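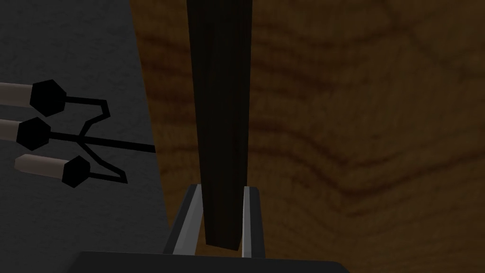
Brellden window cleaning round, October meeting

Urmas Urbonaitė opened at 14 minutes past six and thanked everyone warmly for coming out in such dreadful rain. Rimantas Baranauskienė reported that the Uibo offices would like their upstairs windows done monthly, which pleased us all very much. 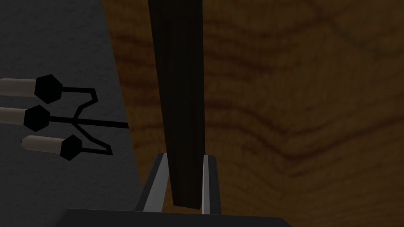 We agreed to quote for 40 panes, with two cleaners going. Urmas will ring Uibo. Closed with tea and Rimantas's lovely plum cake.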